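New grasp planner day at Gornbridge! Two weeks of rewriting the collision checker and it finally talks to the arm without sulking. 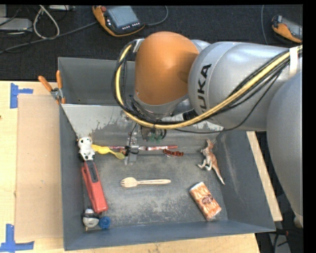
KUKA over the clutter bin, kangaroo included.

2/ The wooden spork is my nemesis. So flat that the depth map just smears it into the bin floor – the planner keeps proposing grasps on scratches.

3/ Log says 3842 candidates sampled, 1003 left after the wall check. Way too many still hug the sloped panel, so I'm bumping the margin tonight.

4/ Anyone got a decent trick for thin objects? Replies open, I'll try anything!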